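2018-01-05
Household chores bench, towel folding

The Awan controller was restarted before the session and the grip force limit left at 80 percent. Work today was confined to a single tan terry towel laid flat on the green cloth. Six folds were attempted from the upper edge, and two were accepted under the Sundum criteria. In the others the fingers closed on the loops of the pile and missed the fabric beneath.

It is the view of this group that laundry remains beyond unattended operation.
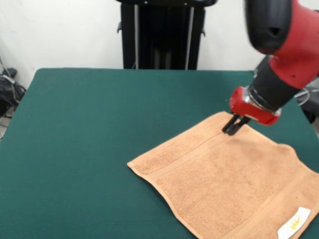
Approach height is to be lowered before the next series, and the woven band will be tried as a grasp point. The Hotari fingertip pads are on order for February.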